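Chapter 7
When the Cell Arrives: Automation and the Work Around It

In this chapter you will look at what happens to jobs, rosters and skills when part of a process is handed to a robot.

The Buvlow plant at Skokport assembles dosing units for water treatment. Until November of the year before the change, every unit was put together by hand at long benches, and the plant employed 67 assemblers. Management then ordered 3 robot cells from Rosser. No one was let go, but very few people kept the job they had. Some moved to inspection, some to cell tending, and a small group learned to program new tasks in simulation before they were tried on the floor.

That last group is the focus of our first case. Programming labour was new to Skokport, and it raised questions about pay grades that the old agreement did not cover - a point we return to in Section 7.3.

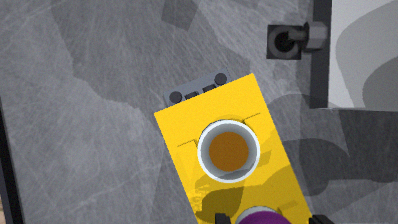 Figure 7.1 A simulated workspace seen from overhead, with the tips of the gripper fingers at the bottom edge and a yellow block with a round white cup or ring-shaped holder set into it.

Key terms: cell tending, task allocation, deskilling, redeployment

Before you read on, list the tasks in a job you have done yourself. Mark the ones you would be glad to give up.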